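Drahomíra Pešek is late and so am I, so we do the first ten minutes walking. She has a carrier bag of seed potatoes in one hand and a phone in the other. The phone keeps going. "It's the choir," she says. "It's always the choir. Ignore it."

The choir is why I'm here. Foltum Community Singers, Sunday evenings at half six, in a room over the old Visser paint shop. No auditions, no uniforms. They've just done their first proper concert in May and sold 278 tickets for a hall that seats, well, fewer than that if you ask the fire people. Standing at the back, then.

She started it with one other person. Sizwe Hendricks, bass, drives a delivery van. They'd met in the queue at the chemist, both humming the same thing off the radio. "He was flat," she says. "I told him so. He said, right, teach me then." So she did. Her kitchen, Tuesdays at first, until the neighbours had enough.

Did she have any training? A bit. Piano until fifteen, then nothing for years. She worked in the office at Dimberg, the bus company, doing rotas. "Rotas are good practice. You learn who can't stand next to who."

We sit down finally. Bench outside the library, wind getting up. I ask how she picks the songs and she pulls a face.

"Badly. I pick what I like and then they complain and then we do it anyway. The first year I gave them a Moravian folk song with eleven verses. Eleven! Keabetswe nearly walked out."

Keabetswe Magagula, alto, did not walk out. I ring her later in the day and she remembers it well. "It was about a goose. Every verse, the goose. I said to Drahomíra, does something happen to this goose or not?" She laughs for quite a while. She now runs the sectionals for the altos, and she's the one who got them singing in Sesotho, which is what most people talk about from the concert. Two pieces, no piano. She taught them by ear, a line at a time, nothing written down.

That's how most of it gets taught. Half the room can't read music and Pešek doesn't much mind. "If I hand out paper they look at the paper. I want them looking at me. Or at each other. Anywhere but thier feet."

There's money to sort out, always. The room costs 100 a month and the piano needs tuning, it's been needing tuning a while. Danylo Koval plays it anyway. He's a tenor really but he was the only one who'd own up to knowing chords. "There are notes I avoid," he tells me over the phone, with what sounds like a dishwasher going behind him. "The E above middle C, I go round it." 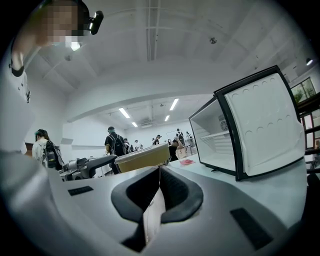
I ask Pešek about the bad nights. Every choir has them. She thinks about it, moves the potatoes to the other side of the bench.

"February. Rain, four people, one with a cough. We sang for twenty minutes and went for chips. Riaan said it was the best rehearsal of the year."

Riaan Mtshali is the newest of the lot, a tenor who joined off a poster in the launderette. Hadn't sung since school, where he'd been told to mouth the words. Pešek gets cross when she talks about this, properly cross. "Who says that to a child? He has a lovely voice. Small, but lovely. I gave him a solo just to annoy that teacher, wherever she is."

And did he do it?

"He did it with his eyes shut. But he did it."

Next is the Plaltine festival, which is bigger, 200 singers on one stage and a conductor they've never met. She's nervous about that and says so. She doesn't like handing them over. The set list came through last week and there's a piece in it she can't stand, some arrangement with clapping. They'll be learning it from this Sunday. Sizwe can't clap and sing at the same time so he's been told to pick one.

Her phone goes again and this time she answers. Somebody's lost the key to the room. She's already up, bag in hand, telling them to look behind the meter box, no, the other meter box.

New singers can just turn up, she says over her shoulder. Side door, up the stairs, bring water.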